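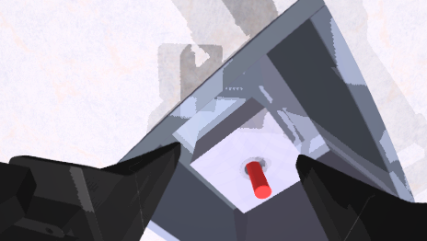 A red cylinder in a tapered container, between the fingers of a simulated gripper.

The Memeo bin fault was a failure in a simulated robot picking test, in which attempts to lift a small cylinder out of a steep-walled container were recorded as successes when the cylinder had never left the bottom. It affected 255 of the 814 trials in the first published run of Memeo, a grasping program developed by the automation firm Ekach. The fault is sometimes cited in arguments over how far results from simulation should be trusted when real machines are being approved for work near people.

Background

Ekach built the test at its Wimgate office under Renji Iwasaki. The task was to reach into a container with a two-finger gripper, close on the cylinder and raise it clear of the rim. The company presented the run as evidence that Memeo could handle narrow bins without custom tooling. That was a generous reading even before the fault was known. The task used one object and one shape of container, and the published summary did not say how the starting positions had been chosen.

Discovery

Sajib Uddin, an engineer at the packaging company Abdella, was asked to review the results before a planned purchase. He replayed the trials one at a time and noticed that in many of them the fingers closed against the sloping walls and stopped. The log marked these as completed lifts. His notes, circulated on a Monday in January, listed 406 trials in which a finger had touched a wall, of which 255 had been wrongly scored.

Cause

The scoring program never checked the height of the cylinder. It checked the height of the gripper, together with a contact signal from both fingers. In a container that narrows toward the bottom, the walls could supply that signal as easily as the object could. The gripper then rose empty and the trial passed.

A second problem was found in the simulated walls, which gave way slightly under load instead of stopping the fingers. Ekach described this as minor. Shigeru Okabe, who later examined the code for Abdella, disagreed. He wrote that a real gripper driven in the same way would have jammed, and that the force limit meant to prevent this had been switched off in the test settings. Ekach has not explained who switched it off or when.

Response

Ekach corrected the scoring and issued a revised summary under the name of Malcolm Ashworth, its head of testing. The summary called the matter a "labeling issue" and gave a new success rate for the 559 trials that had not been rescored. Critics objected that leaving the failed trials out of the total was hardly a correction. Imani Tillman, a safety consultant, called the new figure "the old figure with the bad news removed."

Abdella put off its purchase and asked for a trial on physical equipment. Ekach agreed to 3 sessions. Results from the first were shared with Abdella but have not been released, and claims that they confirm the revised rate rest on the company's word.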